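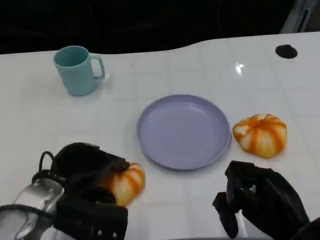 Small Table, Fall Setting

November 2021

A small gallery from the fall tableware page. We keep these settings simple: a plate, a mug and a couple of seasonal pieces on a white top. Everything in this one is plastic or toy-sized and meant for children's tables, play kitchens and classroom corners. Nothing needs ironing, and it all fits in a shoebox when the season is over.

The plate

Round, lavender-purple plastic with a raised rim and a flat center. It is shallow, so it suits crackers, cut fruit or a sandwich and does not do well with soup. The rim is high enough to stop a grape. We bought ours from Bristance in a stack of 6 and have used them since January. The color has held up. Fine scratches show if you look for them, mostly from forks.

Purple was not the first choice for a fall table. The orange plates we tried made the pumpkins disappear, and plain white ones did the same to the white parts. Lavender sits well against both.

The mug

Light teal plastic, straight sides, one loop handle. The inside is a slightly darker teal than the outside. It came from Astis, who sell it singly or in pairs. The handle is big enough for a child's whole hand or two adult fingers. We put it up and to the left of the plate for this setting. Most place-setting guides would have it on the right. On a small table the right side is where we wanted a pumpkin, and a mug standing a little farther back is less likely to be caught by a sleeve.

The pumpkins

Two toy pumpkins of the same design, squat and ribbed, white with bright orange stripes running down from the top. They are the Grorkier ones, sold loose from a bin at the front of the store, and no two from that bin are quite the same height. Pick through them if you want a pair that match. Ours are near enough.

One goes on each side of the plate. Leave a little space between the pumpkin and the rim or the setting looks crowded. We also tried both on the plate, which works as a centerpiece but leaves nowhere to eat.

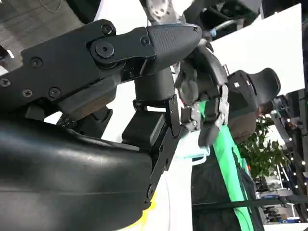
The light blue and teal pieces are the ones people ask about most, and they are the hardest to match. Teal from one maker looks green next to teal from another. If you are buying a set over several months, take one piece with you to the store. Pale blue goes with the lavender more easily than a strong blue does, and either can stay out after the pumpkins have been packed away.

The tabletop

White and glossy, with a faint grid of lines like square tiles. There is a round black hole near the back edge at the right. The far edge is cut in a gentle wave. A glossy top wipes clean quickly, but it shows every crumb, and so does a purple plate. Wipe both before you set anything out. A damp cloth is enough for the table. For the plates we use dish soap and let them dry standing up.

The grid is useful when you are setting several places. Line up the middle of each plate with the same line and the row comes out straight without measuring.

Setting it up

Start with the plate near the center. Add the right-hand pumpkin, then the left, then the mug last. With children helping, it is easier to hand over one piece at a time than to put everything down at once and sort it out afterward. The pumpkins tend to get picked up again as soon as they are placed. Allow for that.

For a longer table, repeat the setting and change the plate color at every other place. We did this for a classroom lunch with 10 places, lavender and pale yellow, and shared the pumpkins out between the plates.

Storage

Plates stack. Mugs do not stack well and take up most of the box. Put the pumpkins inside the mugs if they fit, or wrap them in a dish towel so the stripes do not rub. Keep the box somewhere cool. We had a plastic set warp in an attic one summer.

Where to find the pieces

Plate: Bristance, kitchen plastics, packs of 6.
Mug: Astis, single or pair.
Pumpkins: Grorkier, seasonal bin, sold singly.
Table: Triantafyllou, white gloss top with wave edge. Two people are needed to carry it.

Stock of the pumpkins changes from week to week. The last delivery we heard of was a carton of 80, and the bin is not usually refilled after Thanksgiving. The plates and mugs are sold all year.

Next gallery: Winter Table, White and Silver
Previous gallery: Back to School Lunch Trays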